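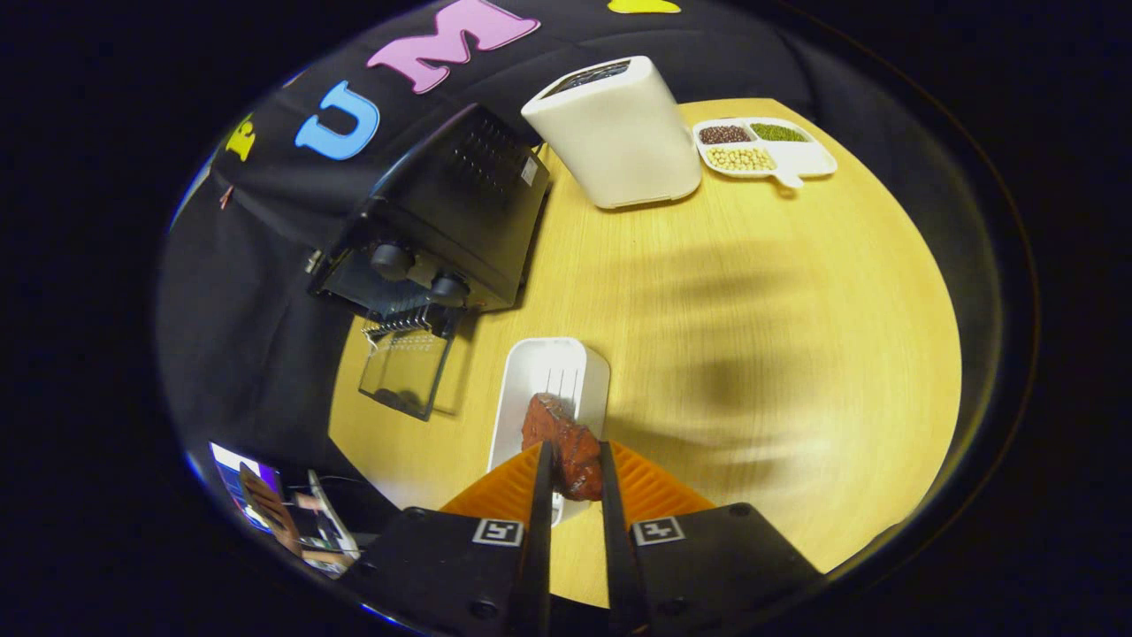
How long should a piece of roasted meat rest before it is cut?

Longer than most people give it. For a piece the size of a fist, Nanis recommends 17 minutes on a tray with raised sides, away from the oven and without any cover.

This answer is the starting point of a new series of home cooking evenings, which Nanis opens in November in its teaching kitchen in Flundbridge. The series has the name "Small Oven, Good Meat" and it is meant for people who cook at home with a toaster oven or another small oven, and who believe that a proper roast is not possible for them.

Nanis is a cooking school for adults. Until now its courses were mostly about bread, soups and vegetables. In the last year many participants asked for a course about meat, and very often they added that they have no large oven at home. They live in one room, or they share a kitchen, or the big oven is broken and the landlord does not answer. The school decided to plan the new course completely for small ovens that stand on a table.

"I cooked for my family with a toaster oven for 6 years," says Thu Đinh, who leads the series. "At the beginning I made all the mistakes. I put in a piece that was too big, the top became black and the middle stayed cold. Then I learned to buy the meat differently, and after this my small oven was good enough also for guests."

The course has four evenings. Each evening starts at 6:30 p.m. and finishes when everybody has eaten.

The first evening is about buying and cutting. Participants learn which pieces of beef, pork and lamb are suitable for a small oven, how to ask for them at the meat counter, and how to divide a large piece into portions before cooking. The second evening is about the surface. Many recipes say only "brown the meat well", but they do not explain that the meat must be dried before, and that the pan needs more time than we want to give it. The participants will sear in the pan first and finish in the oven, and then compare this with meat that was only in the oven.

The third evening is about resting and carving. This is the part that people leave out at home, because everybody is hungry and the potatoes are ready. Thu Đinh will cut one piece immediately and another one after the full resting time, so that the participants can taste both. She will also speak about trays – a flat plate is not practical, the juice runs over the edge and on the table – and about what to do with the juice that is collected.

On the last evening the group cooks a complete dinner with one small oven, including a vegetable dish and a warm sauce. The order of work is the difficult point here, and it will be written on paper before anyone turns on the heat.

The participants work in groups of 3 at light wooden tables. All meat comes from Sutura, a butcher shop in the same street, which will also give a short introduction on the first evening. Drinks are served by the café Gape next door and are not included in the price.

No experience is necessary. Participants should bring an apron, a closed box for leftovers and, if they like, a photo of their own oven with the inside measurements. Thu Đinh will look at these and say which tray sizes can fit. Knives and boards are provided by the school.

It is possible to book single evenings, but the school recommends the whole series, as the second and third evenings belong together. People who do not eat pork should mention it with the booking – beef or lamb is then prepared for their group.

Bookings are accepted at the front desk of Nanis in Flundbridge, every afternoon from 3 p.m. Journalists who would like to visit one of the evenings are welcome and are asked to contact the school in advance.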